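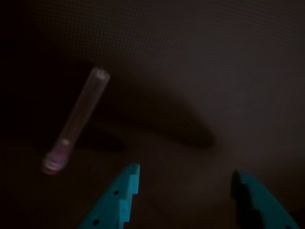 Station Check Before and After Recording
Tube handling task, Bendow line, station 7
Revision: January

Fill in one sheet per session. Mark each line OK, FIX or N/A. Anything marked FIX needs a comment and has to be cleared before the next recording, unless the line says otherwise. Comments from the last inspection are left in so the next person can see what was found.

Section A. Gripper

A1. Both fingers seated and screws snug. OK
A2. Stepped edges free of chips and burrs. Run a fingertip along each edge with the arm powered off. OK
Comment: Small burr near the base of the right finger, filed down. Grip not affected.
A3. Finger holes clear of tape, glue and dust. OK
A4. Fingers open and close fully with no rubbing. OK
A5. Fingers match the set named in the session file. FIX
Comment: Session file still named the old black set. The cyan set has been on since the last swap. File corrected, and the 4 episodes recorded under the wrong name were relabeled.

Section B. Tubes and caps

B1. Plastic tubes only. No glass at this station. OK
B2. Tubes empty and dry before they go on the work surface. OK
B3. Caps pushed on all the way. A loose cap ends the episode. OK
B4. Cracked or cloudy tubes pulled and thrown out. OK
Comment: Two pulled. One had a hairline split below the collar, hard to see unless you turn it against a lamp.
B5. Spares within reach of the operator but outside the arm's travel. FIX
Comment: Spare tray was inside the travel line. Moved to the left shelf and the outline taped.

Section C. Arm and safety

C1. Emergency stop pressed and released, arm confirmed dead in between. OK
C2. Speed limit set to the recording value, not the playback value. OK
C3. Cables clear of the wrist at full turn both ways. OK
Comment: Tie at the second joint is getting stiff. Fine for now, replace at next service.
C4. Nobody inside the taped line while the arm is live. This includes reaching in to set a tube upright. Stop the arm first. OK
C5. Safety glasses on. OK
C6. Floor dry, no loose cords. OK

Section D. Camera and light

D1. Wrist camera mount tight, lens wiped with a dry cloth. OK
D2. Focus checked at grasping distance with a tube in view. FIX
Comment: Tubes are coming out soft while they are moving. Ridges on the cap run together in the blur. Part of it is exposure time. Shortened the exposure one step, but that makes a dark surface darker, so see D3.
D3. Light level checked at all corners of the work area. FIX
Comment: Left side too dark at the current setting. Second lamp requested. Until it is in, keep starting positions to the middle and right and write "one lamp" in the session notes.
D4. Clear parts visible against the surface. OK
Comment: Passed, but only just. With a clear tube the cap and the rim are most of what there is to go on. Do not swap in clear caps without asking.
D5. Shadows. Arm and tube shadows are allowed and should not be edited out. Operator shadows are not. OK

Section E. Recording

E1. Clock on the arm and clock on the camera agree. OK
E2. Free space on the Skorbridge recorder is enough for a full session. OK
E3. Starting position changed between episodes. OK
Comment: Operators drift back to the same two or three spots after lunch. Use the printed position cards.
E4. Missed grasps kept and marked as missed. Do not delete. OK
Comment: Last batch had 116 episodes marked as missed. All were kept. A miss followed by a second try counts as one episode – do not split it.
E5. Blurred frames kept. The only episodes to discard are those with a dropped video stream, a person inside the line or an emergency stop. OK
E6. Each episode given a result before the next one starts. FIX
Comment: Several results were filled in from memory at the end of the session. These have gone to review and will not be used until someone has watched them.

Section F. Closing down

F1. Arm parked, fingers open, power off at the wall. OK
F2. Tubes counted back into the tray. OK
F3. Files copied to the Antunes store and the copy checked before the recorder is cleared. OK
Comment: Running total after this session is 3324 episodes, not counting those in review.
F4. Sheet signed and put in the station folder. OK

Open items carried forward

D3, second lamp. Ordered through Drusia, no delivery date yet.
C3, cable tie at second joint.
D2, repeat the focus check once the lamp is up, with the shorter exposure.
E6, review of late results. Station may record in the meantime.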